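Hovholm Court Residents' Association
Minutes of the general meeting held May 15, 2018, in the downstairs lounge

Chair: Lawal Odukoya
Minutes: Hülya Gezer
Present: 12 households. Apologies from Unit 3, who were on the stairs at the time and could be heard.

1. Minutes of the last meeting

Approved with one correction. Mr. Odukoya did not "storm out" during the discussion of bicycle hooks. He left to move his car. The secretary has changed the wording and keeps her own views.

2. The laundry room

The second dryer is still out of order. Briltix sent a technician, who looked at it for a good while, agreed that it was a dryer, and left a card. The part has been ordered. It was also ordered in the winter, under a different part number, and the one that came is on the shelf over the sink if anybody has a use for it.

Unit 7 asked whether we could stop paying the service contract until the dryer gets some service. The chair said he had read the contract and that it covers "attendance." Unit 7 asked what that meant. The chair said they had attended.

Agreed: the chair will write to Briltix and ask for a date. If there is no date by the next meeting we get a quote from Koech, who did the boiler and who at least return calls.

The sign-up sheet for the working dryer is to be filled in with unit numbers. "Me" is not a unit number. It has been used by at least two different people, in different handwriting.

3. Noise from the roof

Several top floor residents have been hearing a knocking at night. Unit 11 believes it is the vent cover. Unit 12 believes it is Unit 11. Koech will be asked to look at the vent cover first, as this is cheaper and easier on everyone.

4. The lounge

The long item. Anyone who left before it ended has been marked as present all the same.

The association voted last August to make the lounge "more welcoming," with a budget of $183, and tonight was the first proper report on where that went. It went on a lamp, a doormat, a set of hooks and a tin of paint for the door. The paint is called Mirkotel Harbor and is gray. The people who voted for blue asked that it be recorded that they voted for blue.

The round table and the cherry tablecloth stay. A motion to go back to bare tabletops was put by Unit 5 and got one vote. Unit 9 spoke warmly and at length for the cherries, and said that a room with a cloth on the table is a room people will sit down in. Unit 5 said that a cloth is also a thing somebody has to wash, and see item 2.

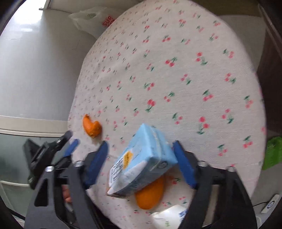
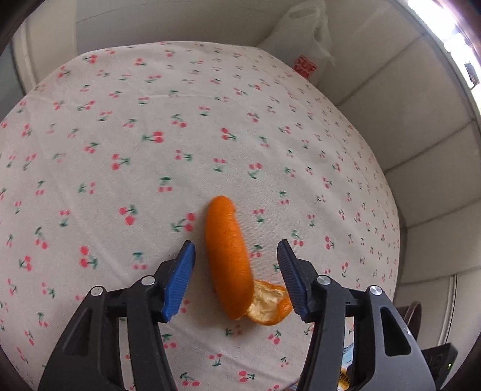
The lounge table with its cherry cloth, both times.

On food and drink: still allowed. The proposal to limit the lounge to "clear liquids" was withdrawn after Unit 4 asked if it was a lounge or a hospital. The rule is the same one as before. Whatever you bring in goes out with you or into the bin under the window. The bin has a lid and a pedal. The pedal works if you step on the left side of it.

On booking: the book hangs on a string by the door. The pen used to hang on a string by the door too. Bookings are for three hours at most, and a booking for "all of August" with no name next to it has been crossed out by general agreement. If it was yours, please see the secretary, who is curious.

On the radiator: it is either off or on. There was a discussion of the numbers on the dial, which go up to five, and of what they might be for. Koech will be asked.

5. Front garden

The hedge was cut in April by Mr. Odukoya and, a day later, by Unit 2, who had not been told. It is now a low hedge. Unit 2 feels it will come back. Future hedge work is to be written on the board before it is done.

Unit 8 offered tomato plants for the south bed. Accepted with thanks. Unit 8 then asked who would water them while she is at her sister's, and there was a pause long enough to be worth recording. Units 6 and 10 will share it, one taking mornings and the other evenings. The hose leaks at the tap end and a bucket should be put under it.

6. Parking

No change. The chair asked if we could leave parking for one meeting. Carried, with visible relief.

7. Money

The balance was read out. It is smaller than last time and larger than was feared. Dues are outstanding from two units, who know who they are and were both looking at the ceiling. Ms. Gezer will send a reminder, friendly at first.

8. Any other business

Unit 13 has found a single brown glove, left hand, on the second landing. It is on the new hooks.

Unit 4 asked for the front door to be closed quietly after ten. Unit 3, who had by now come down from the stairs, said the door closes itself and has always closed itself like that. The chair will look at the spring.

Unit 9 asked whether we might hold a summer supper in the garden. General interest. A show of hands was taken on the supper, and then another on who would cook, with a different result. Carried over.

Next meeting: same place, after the dryer part arrives or in August, whichever is sooner. Bring your own mug.

H. Gezer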